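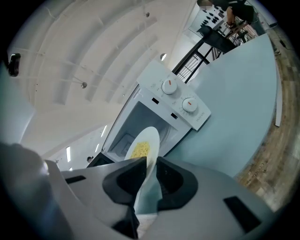 We use cookies to remember your settings and to see which pages get read. Accept all / Manage choices

Who says it's a ten-minute walk? Notes for the talk on polling place reviews

Yamila Gaete, August

I've typed these up from my own notes, so they're patchy. Where it says SLIDE, that's me pressing the button. The question session isn't written up apart from the bits at the end that I'd prepared for.

SLIDE (title)

Thank the hosts. Check the people at the back can hear. Say what I do: I look at the maps and spreadsheets councils use to decide where people go to vote, and I mostly complain about them. I'm a data person and have never run a polling station. Ihor Stetsiuk, who is speaking after lunch, has run plenty, so if we disagree about what happens on the day, believe him.

Start with the claim, read it slowly:

"Under the proposed arrangements, every elector will live within a ten-minute walk of their polling place."

Pause. Ask who likes the sound of it. Ask who has checked a sentence like it in their own area.

That's from the review paper in Driltcombe. The council wanted to go from 9 polling places down to fewer, and this was the line that went on the leaflet. I have no reason to think anyone was being crafty. I do think the sentence was false on the day it was printed, and the next half hour is me explaining how I got there.

SLIDE (map of the wards, old polling places marked)

Quick reminder for anyone new. The council splits each ward into polling districts. Each district gets a polling place, and inside that is the polling station with the booths and the box. These get reviewed every so often. The public can comment. Hardly anyone does, and the paper goes through late in a long meeting when people want their coats.

Reviews get a fraction of the attention that ward boundaries get. Fair enough, boundaries decide who your councillors are. But if you move the voting from the school at the end of the road to a sports hall over the bypass, you've changed something too. How much is an open question. I'm going to be annoying about that later on, because the people on my own side of this tend to overstate it.

SLIDE (the walking time figure)

Where did ten minutes come from? The council bought a tool called Pisska, made by a firm called Ratine. You feed in addresses and possible buildings, and it gives you walking times and a coloured map. The colours are lovely. I mistrust a map more the nicer it looks, and I'd say the same about my own.

I asked for the settings. It took 3 requests. The first reply sent me the coloured map again. The second said the settings belonged to the supplier. The third reply came from Hryhorii Kushnir in elections, who simply sent me the file, with a note saying he didn't know why I hadn't been given it. Say his name, he deserves it. He also told me I was wrong about something, which I'll get to.

SLIDE (what the settings said)

Go through these one at a time, don't rush.

Walking speed. One speed for everybody, and a brisk one. I walked one of the routes with my neighbour Rozália Rácz, who uses a stick and who agreed to this on the condition that I bought the tea. We didn't manage the tool's time or come near it. One walk with one person proves very little, and I'm not going to put it on a chart. But the tool had no slower setting switched on at all, and a lot of people who vote in person are older.

Where you start. The tool didn't start from front doors. It started from the middle of each postcode. In the tight streets near the station this makes almost no difference. Out on the farm side, one postcode can run the length of a lane, and the person at the far end has been given the walk of somebody in the middle.

What counts as a path. This is the one that made me cross. The tool used every footpath on the map it was given, including a field path with a stile and the towpath, which has no lights. Polls are open until 10pm. Would you send your mum down there at half past nine in a wet spring? It also crossed the bypass in a place where there isn't a crossing.

(If anyone laughs here, wait. Then say the bypass route served more homes than any other in that ward.)

What "every elector" meant. Every elector whose address the tool could find. The ones it couldn't find were dropped and the percentage was worked out on what was left. There were 200 of them. New flats, mainly, plus the moorings. They aren't in the ten-minute group or outside it. They just aren't there, and you can't see from the leaflet that they ever were.

SLIDE (same map, my settings)

So I ran it again, slower pace, real front doors where I had them, no stiles, no towpath, proper crossings. The ten-minute promise fails in 2 of the wards. In the others it holds up, and I want to be clear on that: for most of the town the council's plan was fine. I went in expecting worse, and a version of this talk written in my head beforehand had to be thrown away.

Don't let anyone take a photo of this slide without the next one.

SLIDE (what's wrong with my map)

My walking speed is a guess as well. I took a slower one from a planning guide and it looked sensible. "Looked sensible" is the same standard I've just been rude about.

My front doors are better than postcode middles, but I only had good ones for part of the town.

I assumed everyone walks. Plenty drive, plenty go on the way home from work, and plenty vote by post and don't care where the hall is. This was Kushnir's point and he was right. In one of my two bad wards, postal voting is well above the rest of the town. That doesn't rescue the leaflet, though it does mean my red patch overstates the trouble.

And I have nothing to say about turnout. I'll be asked. See below.

SLIDE (the evidence people like to quote)

Right, the part where I lose friends. You'll hear that every extra bit of distance knocks turnout down by so much. You'll hear it with a decimal point. Some of the studies are careful, some aren't, and they come from places with different rules on postal votes, different queues, different days for voting. Carrying one figure over to a small English town and announcing how many votes a review will "cost" is guesswork wearing a tie.

Facundo Durán did this at a workshop last year and was good enough to let me use it as my bad case. He took one slope from one paper, multiplied it by our electors and got a headline number. Then he changed one assumption, and the number halved. He changed another and it went the other way. He now shows all the versions side by side. I'd like to see more of that from everybody, campaigners included.

If you want to argue against a move, argue about the walk itself. Is there a pavement? Is it lit? Can you get a wheelchair through the door without asking someone to find a key? You can go and look at those. You don't need a model.

SLIDE (the Sveinbjörnsson hall)

Example of going and looking. The Sveinbjörnsson hall was the replacement for two older buildings. On paper, level access. The entrance is level. The car park between the pavement and the entrance is loose gravel on a slope. The form had a box for the door and no box for getting to the door, so the form was filled in correctly and the answer was useless.

I'd been working from the spreadsheet for weeks by then and hadn't visited. That's on me.

SLIDE (what to ask for)

Things to request when your council has a review on. Ask early, in writing, and be polite, as the elections office is usually very small and very tired.

- The list of buildings considered and turned down, with the reason. The cost is often in there.
- The walking speed used.
- Where each journey starts from.
- The path data, and how old it is.
- How many addresses were left out. Ask for the number itself. A percentage will hide it.
- The access form for each building, blank and filled in. The blank one shows you what was never asked.

If the answer is that the supplier owns the settings, ask again. A council that can't tell you how it worked out a figure shouldn't be putting that figure through people's doors.

SLIDE (what happened)

Keep this short. The leaflet wasn't withdrawn. The wording in the final paper became "most electors", with no footnote saying why. One of the two wards kept its old school as a polling place. I'd love to claim that, but a head teacher had also written in, and so had the local councillor, and I can't tell whose letter did it. The moorings are still missing from the published map. I've asked again.

Prepared for questions:

"Isn't it all going to be online in the end?" Not my talk. I have views, find me at tea.

"Is Pisska any good?" It does what it's told. Ratine did answer my emails, and the slower walking speed has been in there all along as an option. The question is who chose not to tick it, and I haven't found out.

"Did it change the result anywhere?" I don't know, and I'd be wary of anyone who says they do.

"Can we have your files?" Yes. Addresses taken out. The version with my own settings has a mistake in the station ward, a footbridge I'd left shut, so wait for the corrected one.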